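Bin night's moving, folks! If you're on the Wesa side of the creek, your rubbish and recycling go out on Monday night from now on, ready for the truck on Tuesday morning, and I for one am going to forget at least twice. The council letter went to 1093 households last week (mine was stuck to a pizza flyer, so check yours before you chuck it).

The bit that got everyone talking at the shops is the green bin. It'll be picked up every week, food scraps and all, and the red one drops back to once a fortnight. We've got two teenagers and a dog at our place, so I did have a little moment in the driveway when I read that. You can ask for a bigger red bin, but it'll cost you $35 a year on your rates, and the form's on the council site under Waste, then Changes, then a page that took me three goes to find.
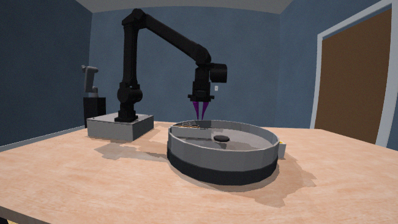
Cheuk-hei Tsang reckons the weekly green pickup is the best thing to happen on Lumov Street in years, and wanted to know why it couldn't have started before the January heat, when the prawn shells sat out there for nearly a fortnight and the whole street knew what everybody had for lunch. Fair point! I rang and asked, and the answer was that the new trucks weren't ready.

Now, caddies. Every house gets one small kitchen caddy and a roll of compostable liners, free, and you pick them up from the hall on Zullow Road. It's open until 7 pm on the night, and they do want to see something with your address on it. The roll has 30 liners. We had a caddy at my sister's place over Christmas and went through a liner every second day, so that's a couple of months if you're careful, longer if you use newspaper like my mum does. 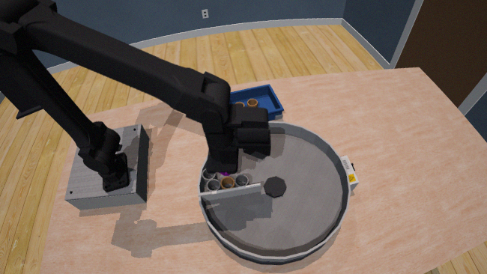
Meat and bones can go in, so can citrus and onion skins, coffee grounds and the mouldy end of the bread. Tea bags are a maybe (some have plastic in them, so rip them open if you can be bothered). No nappies, no cat litter, and no plastic bags of any kind, even the ones that say biodegradable.

Velimir Georgiou has asked me to remind everyone on the Georgiou Court end that the truck still can't turn around down there, so bins have to be wheeled up to the corner same as always. If that's hard for you, ring the council and ask for the assisted pickup. My neighbour did it and was off the phone in five minutes.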